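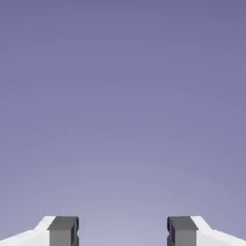
Unit 5: The Wrist View in Simulation, and What the Policy Sees When There Is Nothing to See

Robot Software Practicum, Hendville
Handout revised 26/01/2023

Welcome back, everyone. Last time we got the Tristlow simulator installed and talked through joint control, and I know a few of you lost most of an evening to the build step, so thank you for sticking with it. Today we move on to the wrist camera, which is my favorite part of the course - I will try not to go on too long, but I make no promises.

1. Start with the empty view

Before you add a table, a block or anything else, render the wrist view on its own. You should get the plain bluish backdrop, getting paler toward the bottom, with the tips of the two fingers poking up in the lower corners: white bodies on the outside, dark gray pads facing each other across the gap. Please save one of these. You will come back to it again and again, and it is a lovely thing to have when you are hunting a bug late at night.

The reason I make such a fuss over it is that the fingers are your ruler. The camera is bolted to the hand in our model, so the fingers can only shift in the view when the gripper opens or closes. If both of them slide sideways together, your camera transform is wrong. If one sits higher than the other, look for a roll error in the mount, or a sign flipped somewhere in the rotation. (I have flipped that sign more often than I would like to admit.)

2. Mask the fingers

Our perception module, Sepp, looks for objects by color and depth, and it will happily report a gripper pad as a small gray box if you let it. Build a mask for the fully open position first, then one for fully closed, and work out the in-between ones from the joint reading. Grow each mask by 2 pixels so the outlines of the pads don't leak through. Run Sepp on your empty view afterward. The list of detections should come back empty, and if it doesn't, fix that before going any further.

3. What should the controller do with an empty list?

Think about this one before you write any code. A planner that gets no target still has to send something to the arm. For this course, hold position for 40 control steps, then back away slowly along the camera axis and look again. Please don't reuse the last known target forever. It feels clever, and it will drive the hand straight through the floor of the simulator as soon as an object leaves the view.

4. Lab work

- Save your empty view and both masks in your lab folder.
- Render 32 empty views with the gripper at different openings, and check that Sepp stays quiet on all of them.
- Change the backdrop color and run the same check again. Write a few sentences on anything that changed.
- Add the hold-and-retreat behavior to your controller and log every switch between states.

If your mask wobbles while the gripper is moving, compare the timestamps on the joint reading and the rendered view. They need to come from the same simulation step, and the default logger in Tristlow doesn't promise that. The Paltdale add-on has a synced logger you are welcome to use, though you will need to turn it on in the settings file.

Bring your logs to the next session, even the messy ones. We will add a table and a single block, and start on grasp planning from there.

5 comments
32 shares

Related handouts
Unit 4: Joint Control and Limits in Tristlow
Unit 6: One Block, One Table - First Grasp Plans
Reading a Camera Transform Without Tears
Setting Up the Paltdale Logger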